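What a robot hand learns from a balloon, and what it may not 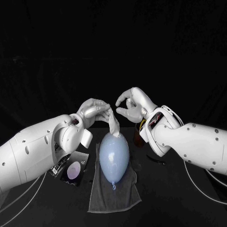

Po-yen Siu
Staff writer, research and industry

Fung-ping Kong does not like the word "touch." She used it in the title of the report her group put out in January, and she has been taking it back ever since.

"We should have said pressure estimation," she says. "Touch is what sells it. I lost that argument with my co-authors and now I have to explain it to people like you."

The report describes a method called Brometti. The claim is that a robot hand can judge how hard it is pressing on something soft by combining two cheap signals: the effort reported by the finger motors and the change of shape seen by a camera. The hand needs no special skin and no sensors in the fingertips. If it holds up, a lot of expensive hardware starts to look unnecessary, and that is the reason I asked to talk to her. I have read a good many reports over the years that made expensive hardware look unnecessary, and the hardware is still being bought.

The test piece is a light blue balloon on a gray towel, set on a black table with a black cloth behind it. Two white arms share the work. In the first stage one hand presses its fingertips against the top of the balloon while the other stays off it, fingers curled, and the software writes down a number for the force. In the second stage both hands are allowed to make contact and the task is to pick the balloon up.

Why a balloon?

"Because it complains early," Kong says. "Press a block of foam too hard and you learn nothing, the foam just takes it. A balloon dents under a very small load, and you can see the dent. And if you get it badly wrong, everyone in the building knows."

I put it to her that a balloon is also very forgiving for a method that relies on a camera. It is smooth, it is pale, and behind it is nothing but black. Most of the things anyone would want a robot to handle are not like that. She agreed faster than I expected.

"Yes. The backdrop helps us. Take it away and the error goes up. We report that, but it is on a page people don't get to."

I got to it. With the cloth in place, the group ran 3027 presses and compared each estimate with a scale under the table surface. The report leads with the average error, which is small. The page Kong means covers a second set of 184 presses done with the cloth down and the lab's ordinary clutter in view. There the average error was 33 percent higher. The report calls this "moderate degradation." I asked her whether she would accept that phrase from a student.

"I did accept it from a student," she says. "I would write it differently now. A third more error is a third more error."

There is a further problem, and it interests me more than the backdrop. Every press in the main set was made by the same model of hand, on balloons from one supplier, blown up to one size with a hand pump and a cardboard ring. The method has to be fitted before use, meaning the software is shown a series of presses where the true force is known and learns to match them. So what has it learned? Kong's group says it has learned how motor effort and surface shape go together in soft objects. A less generous reader could say it has learned that supplier's balloons.

Kong has heard this before. "That's the Shih objection," she says, meaning the group at the Shih lab who sent her four pages of comments after the report came out. She keeps them printed on her desk. "They're right that we can't rule it out from what we published. What I'd say back is that we tried the fitted model on a sponge and a bread roll, and it didn't fall apart."

How many sponges and how many rolls?

"One sponge," she says. "2 rolls, if you want to be exact, but the second one was stale."

Neither trial is in the report. I asked why not, and she said they were never run properly, with no scale under them and no record kept beyond somebody's notes. That seems to me a good reason for leaving them out of the report, and also a good reason for leaving them out of the conversation.

The money for the work came partly from Idham, which makes packing equipment and would like a hand that can deal with fruit. Idham's web page on the project says Brometti "gives robots a sense of touch at no added cost." Kong read the line aloud to me and put her tablet down.

"No added cost is wrong to begin with. You need the camera, you need it in the right place, and you need a person to do the fitting. It takes the better part of a day for each new hand. If you swap a finger, you do it again."

Did she ask them to change it?

"I sent an email."

She is more comfortable talking about what goes wrong. The motors report effort, but they cannot say where the effort goes. Some of it is spent on friction inside the finger joints, and the amount shifts as the hand warms up over a morning. Early on, the group got good results before lunch and poor ones after it and spent weeks blaming the camera. The present fix is to have the hand open and close in empty air every so often, to see what the joints cost on their own, and to subtract that. It works well enough on the bench. On a packing line it would mean the hand stopping every few minutes to wave at nothing.

Cables are another trouble. The ones that run from the arms tug slightly as the arms move, and a slight tug is the same size as a light press. Kong's answer has been to keep the motions slow and to repeat the same paths. I said that this sounded like one more way of making the test easier.

"It is a way of making the test possible," she says. "You can't study everything at once. But okay, yes. Easier."

What would convince her, if she were in my chair? She took a while over this. She would want the whole thing repeated on another hand, by people who had no part in building the method, with objects the group had not picked. She would want the fitting done once and then left alone for a week. She would also want to see the failures laid out one by one, with the average kept for the end.

Some of that is planned. A lab in Wusdale has agreed to run the method on its own equipment, and Kong has promised to stay out of the room. They will choose the objects. She does not know what they are and says she has not asked, though she did mention, twice, that she hopes there is nothing shiny.

I asked whether she would publish if Wusdale got bad numbers.

"They would publish," she says. "It's their data. I made sure of that in writing, so that I couldn't talk myself out of it later."

I came away thinking better of the researcher than of the report. The basic result is there: under good conditions, on one kind of object, a plain hand and a camera gave force readings close to those of a scale. That is worth knowing. Whether it says anything about peaches is a separate question, and the lifting trials do not settle it. They are described in two paragraphs, with no table, and the text says the balloon was raised "reliably." I asked for the count. Kong said she would have to look it up, and that she would rather give me no number than a wrong one. As of 15 Jun 2020 I have not received it.

The report's title has not been changed either. She tells me the next one will say "pressure estimation" on the first page, and that her co-authors have already started to object.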